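3.2 Collecting demonstrations in homes 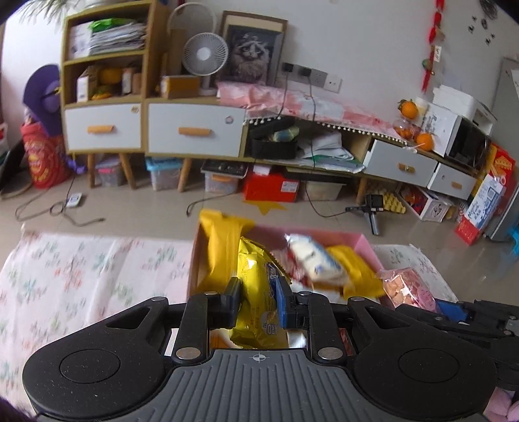
Figure 4. Hand-held gripper closed on a yellow snack package over an open box of packaged snacks.

One reviewer of the Clirnow pilot asked whether packets with creased foil should be left out, as the grasp point is hard to label. We kept them. Sitompul had argued the same for crimped edges, and dropping such items would favour rigid goods.

Demonstrations were recorded in 29 homes between March and June. Each session held 24 episodes per task, and seven tasks were used, of which packet handling was the shortest. Episodes with a dropped item were kept and marked as failed. After filtering with the Treto scripts, over 1000 packet episodes remained for training. Episodes from the Mullmont homes were held back for testing.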